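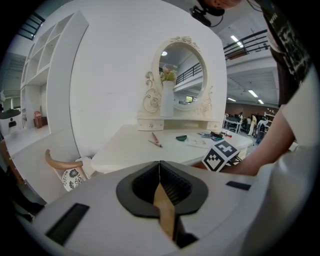 A white vanity table with carved roses around the mirror.

"My mother sold the hotel when I was 33, and I bought half of it back," says the owner of the small guesthouse in Istport. She asked me not to print her name. In a town of this size everybody will know who it is, but she prefers it so.

We are talking in the kitchen, where she cuts beans during the whole interview. The house has 11 rooms now. In her mother's time it was bigger, and the guests were mostly families from Erklow who stayed two weeks and wanted soup every evening. "They came in the same week each year. If you gave their room to another person, they were offended until the next summer."

I ask what has changed most. She thinks for a while and says breakfast. Before, it was served at eight and it was finished at nine. Today she has guests who eat at six because they take the ferry to Mota, and others who come down at half past ten and ask if there are still eggs. "There are eggs. I always say there are eggs. Then I go to the neighbor."

The winter is the difficult part. From November the ferry goes only two times in a week, and in February she closes the house and paints. She does the painting by herself, one floor each year. Last February it was the turn of the stairs, and she made a mistake with the color. "In the can it was like butter. On the wall it was like mustard. I bought the can again, a different one, and I painted again." The heating for that month cost her 800, and she had not one guest to pay for it.

About furniture she has strong opinions. She does not like when every room is the same, and she buys most of her things from houses that are being emptied. Her rule is that a drawer must open with one hand. "People have a suitcase in the other hand, or a child." She once sent back a whole wardrobe because of the door. The seller was angry with her, but later he sold her a bed.

She tried for one season to work with Ferkel, the booking company, and stopped. The commission was not the reason, she explains. The guests arrived already with a number from the company and showed her the number instead of saying good evening. Now they have to telephone or write a letter, and some of them do write letters. She keeps these in a soup tureen on top of the cupboard.

Will her daughter continue with the house? She puts the knife down for the first time. "She says no. I also said no, to my mother, very loudly, in this kitchen. So I don't ask her. I showed her where the water is turned off, and this is enough for now."

The beans are finished. The house is open until the end of October, and rooms toward the harbor should be asked for early.

12 October 2019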